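Storing equipment between uses: notes on humidity, dust and shelf life

Most of the queries sent to the Kostavent members' newsletter over the past year have concerned equipment in use. This item deals with equipment that is sitting on a shelf. For many of our members a unit spends more of its life in storage than in service, and the storage conditions have a measurable effect on whether it starts when it is wanted.

Relative humidity

The figure that matters is relative humidity at the surface of the part, which can differ a good deal from the figure on the wall. A steel chassis on a concrete floor will sit several degrees below room temperature for most of a May morning. When the door is opened and warmer outside air comes in, moisture condenses on the steel first. The wall sensor, mounted at head height, will record nothing unusual.

The Rimholm store logged this for one full storage season. Two data loggers were placed in the same bay, one at head height and one on the bottom shelf against the outside wall. The bottom logger crossed the alarm threshold on 193 separate occasions. The upper logger crossed it on 7. Both units were swapped halfway through to rule out a calibration fault, and the pattern stayed with the position.

Three changes followed at Rimholm. The bottom shelf was raised to 700 mm above the floor. A gap was left between the racking and the outside wall. The roller door is now kept shut until the outside dew point has been checked against the floor temperature. The space under the racking holds only plastic crates and packing material.

Desiccant

Silica gel is useful inside a sealed bag and close to useless inside a cardboard box. Cardboard passes water vapour freely, so the gel draws moisture from the whole room until it is saturated, and after that it does nothing. If a unit is to be stored with desiccant, use a moisture-barrier bag, expel as much air as practicable, heat-seal it, and include an indicator card where it can be read without opening the bag.

Gel that has been left in an open tub should be regenerated before use. Follow the temperature printed on the supplier's packet, as some indicator dyes are spoiled by a hot oven. Do not regenerate gel in the small paper sachets unless the sachet is marked as suitable.

Dust

Dust is often treated as a matter of appearance. It holds moisture against metal, and in a damp room a dusty board will show surface leakage well before a clean one. Concrete dust is the worst of the common types, being alkaline and very fine. Unsealed floors should be sealed before racking goes in, and swept with a damp mop or a filtered vacuum. A dry broom puts the dust back in the air, and it comes down on the shelves overnight.

Units going into storage for more than a month should be cleaned first. Use a soft antistatic brush and low-pressure dry air, and hold fan blades still while blowing them out. Covers should be refitted before the unit is bagged. Blanking plates are frequently left off at this stage — check the rear openings as well as the front.

Batteries

Remove all alkaline cells. Lithium coin cells on computer boards may be left in for short storage, though settings will be lost eventually and should be written down. Sealed lead-acid batteries should be stored charged, off the floor, and topped up at the interval given by the maker. A lead-acid battery left flat over winter will rarely recover its rated capacity.

Where a battery is taken out, label both the battery and the unit. The Guerreiro depot uses a tied tag on each, with matching numbers. Adhesive labels had been tried there and tended to lift in the cold months.

Racking and loads

The standard bays sold under the Prostis name in our catalogue are 900 mm wide, and two desktop towers lying flat will not always fit side by side with room for air. Upright storage is acceptable if the towers cannot tip. Heavy coolers should be supported or removed before a unit is moved any distance. Nothing should be stacked on a side panel.

Inspection on return to service

Allow a stored unit to reach room temperature inside its bag before opening. Overnight is usually enough. Once it is open, look at the cut edges of the sheet metal, the screw heads and the connector shells, where the plating is thinnest and corrosion shows earliest. White powder on galvanized steel indicates that it has been wet for a period. Light deposits can be brushed off away from the board. If the powder extends to a connector, the connector should be replaced or the board retired.

Check that each fan turns freely by hand. Reseat memory and any expansion cards once. Repeated reseating wears the contact plating and has no benefit. Power up with drives disconnected, confirm that the board completes its self-test, then power down and connect the drives.

Record the date out, the condition of the indicator card and any corrosion found, using the colour codes on the bay sheet. Completed sheets go in the folder for that bay.

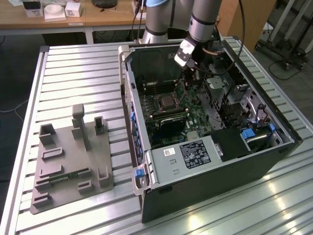
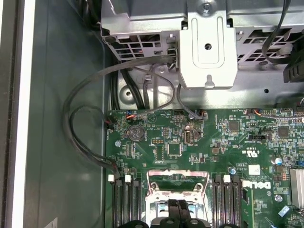 Desktop computer with the case open. Motherboard visible in both views; steel drive cage in the second.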